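Édgar Ayala
June 25, 2024

1/ Many people write to me to ask what is a good pay for a junior payroll assistant. I worked in payroll for 14 years, in three countries, so I will try to answer in a thread. Please be patient with my English.

2/ First, the number in the job ad is almost never the number you should compare. Ask if it is gross or net. Ask if it is for twelve months or if there is a thirteenth payment. Two offers can look the same and be very different at the end of the year.

3/ When I joined Balent, my offer was 2,000 per month. My colleague Lucero Guzmán had the same title and an offer that was smaller on paper. But she had meals and transport paid apart, and I did not ask for these. I learned it in January, when we both received the yearly statement and sat together to read it.

4/ She was kind and did not laugh at me. Well, she laughed a little.

5/ Second, the salary websites. I use them also. But please look how many answers are behind the average. For my own title on Plisilo there were 163 answers, and this is quite good. For the same title in my town there were six. With six people, one manager who chose the wrong title can move everything.

6/ Look also at the age of the answers. Some sites keep the old ones for years, and you are comparing your offer with the prices of another time.

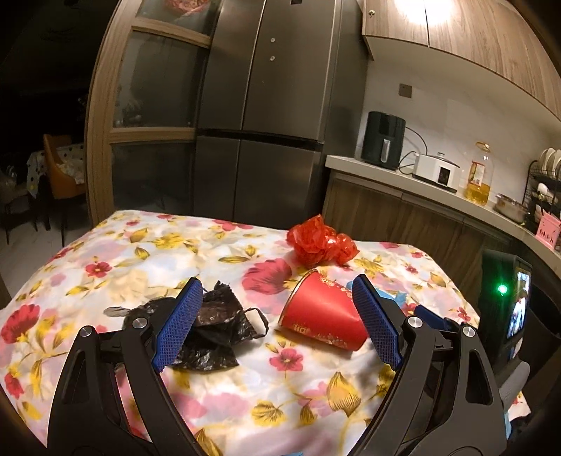
Flowered tablecloth, red and pink.

7/ Third, titles. "Assistant," "clerk," "specialist," "officer." In one company the specialist is the boss of the assistant, in another it is the opposite. Venkatesh Kamath, who taught me most of what I know, told me to read only the tasks and to cover the title with my hand. I still do this with my real hand on the screen.

8/ If the ad says you will close the payroll alone at the end of the month, it is not a junior job. You can ask for more money and you should.

9/ How to ask? I am shy, so I write the sentence before the call. Mine was: "Thank you for the offer. With these tasks, I was expecting 500 more per month. Is there some space?" Then I stop talking. The silence is very uncomfortable for me but I stay in it.

10/ At Varo they said no to the salary and yes to a review after six months. Ask to have this in writing. Mine was only by phone, and when my manager left, the new one had never heard of it.

11/ Sheyla Huaranga asks me if it is rude to talk about pay with colleagues. It depends on the place. Where I grew up it is very rude. Here it is more normal, but I always say my own number first, so the other person is free to answer or not.

12/ Euan Pollock asks about certificates. I have one and it helped me to get interviews. I cannot say that it changed my pay. If your employer offers to pay for it, take it, but read how long you must stay after.

13/ Tomorrow I will write about overtime and how to check it on your payslip. If you have a payslip line you don't understand, send me the name of the line only, please, not the whole document with your address.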